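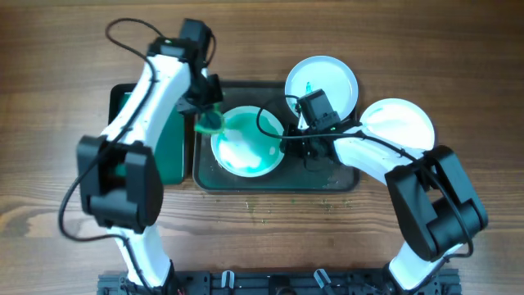 Dishes, a thread. I have been washing them badly for most of my adult life and would like to share what I know.

Start with the bowl. A white bowl will show you every single thing you've done to it. I used to own brown bowls. I thought I was a clean person.

My soap is green. I bought it for the color, like a child. It goes on in swirls, it looks like a tropical lagoon, and then you spend the rest of the evening chasing the lagoon back out of the bowl.

How much soap does one bowl need? The bottle says a drop. I have never in my life produced a drop. I produce a ribbon.

Anselmo Aguiar, who I lived with for 3 years and still speak to, held that a dish with visible soap on it was "halfway clean." He'd put it on the rack like that. Our cereal had a finish.

On scrubbers: get a small one. The big ones don't fit the curve where the side meets the bottom, and that curve is where oatmeal goes to retire.

Also they shed. Mine leaves little green bits on the table and I find them for days. Found one in a shoe in June.

I do the bowl on a tray because I don't trust myself near bare wood. The tray is dark green and has seen some things. I'm told the speckles give it character. I was told this by the man who sold it to me.

Sebastião Guerra says I should just use the sink. Sebastião has a sink with a window over it. Mine faces a wall and has a tap that comes on at an angle, directly into the shirt.

Plates are easier than bowls and I resent how smug they are about it. One wipe around, flip, wipe the back. People skip the back. Then they stack them, and now the back of one is the front of the next.

If a plate has a greenish smudge on it, you haven't finished with that plate. You can walk away from it. I often do. It'll be there.

Order of operations, according to my grandmother: glasses, plates, bowls, pans. Order of operations, according to me: whatever's on top.

Timed myself once. 15 minutes for one bowl and a couple of plates, and 6 of those were looking for the scrubber, which was in my other hand.

Someone's going to reply "get a dishwasher." I've priced it. They want to take out the one cabinet where I keep the bags that hold the other bags.

Rinse advice: when you think it's rinsed, run a finger around the inside. If it squeaks, fine. If it slides, back in you go.

It slid. Going back in. More on pans when I can face them.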